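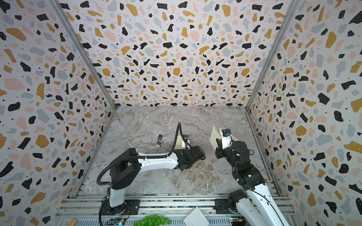
Two grippers, one glue stick: my project report

My project this term was comparing gripper fingers on the two-arm bench, and I'll say right away that I went in thinking it would be the easy option. You swap some fingers, you pick some stuff up, you write down what fell. Ha. I had the bench from February until the end of term, and I used pretty much every hour of it.

What I was comparing

We have two arms mounted facing the same marble-patterned work surface, each with a small camera on the gripper end. I tried two kinds of fingers. The first set is the pointed kind, which I'll call the Drukden fingers after the folder I found the drawings in. The second set is wider with a soft pad glued on, and that one is my own design, called Bisgaard (my roommate named it, don't ask). The question was simple enough: which set is better at handling paper and card? I picked paper because it's thin and bendy and it shows every mistake you make. I also threw in a glue stick as the "normal" object, so I'd have something to feel good about on bad days.

How I ran it

I did 377 tries in total, all driven by hand through the controller, no learned policy. Each try was one of three jobs: pick up a flat piece of card by its edge, stand up a folded piece and hold it there, or pick up the glue stick and pass it to the other arm. I kept the same fingers on both arms during a session, because mixing them made my notes a mess (I tried it once and threw those tries out).

My supervisor, Grímur Steinarsdóttir, asked me to write down the reason for every failure and not only the failure itself. I complained about this a lot! But it's the best part of my data now, so thank you, Grímur.

What happened

The pointed fingers won on flat card, and by more than I expected. The tips get under an edge that the soft pads just push along the table. With Bisgaard I lost 113 tries, and most of those were the pad shoving the card away before it could close. The Drukden set only lost 17 on the same jobs, mostly from pinching too hard and leaving a dent.

On folded card it flipped. Pointed fingers hold at one tiny spot, so the card swings around it like a door, and then the second arm shows up to a panel that's facing the wrong way. The pads held it straight nearly every time. I was so happy about that, after weeks of watching my design lose.

The glue stick was no contest. Both sets could do it. The handover was slow either way, and that's on me and my driving.

The camera problem

I didn't plan to write about cameras, but they ate a whole week. When a gripper comes down close to a piece of pale card, the wrist view fills up with one big blank shape and you lose the edge you're aiming for. I ended up watching the fixed view for the approach and the wrist view only for the last bit. I also tilted the camera mount on my spare gripper a little and liked it better, but I haven't measured that properly.

If I had another term

I'd make a pad with a thin pointed lip at the front, so you get the edge pickup and the grip area in one finger. I have a sketch and one bad print of it. I'd also drop the controller gain for the last part of the closing move, where most of my dents came from. The notes and drawings are in the Nutthorpe folder if anyone picks this up next.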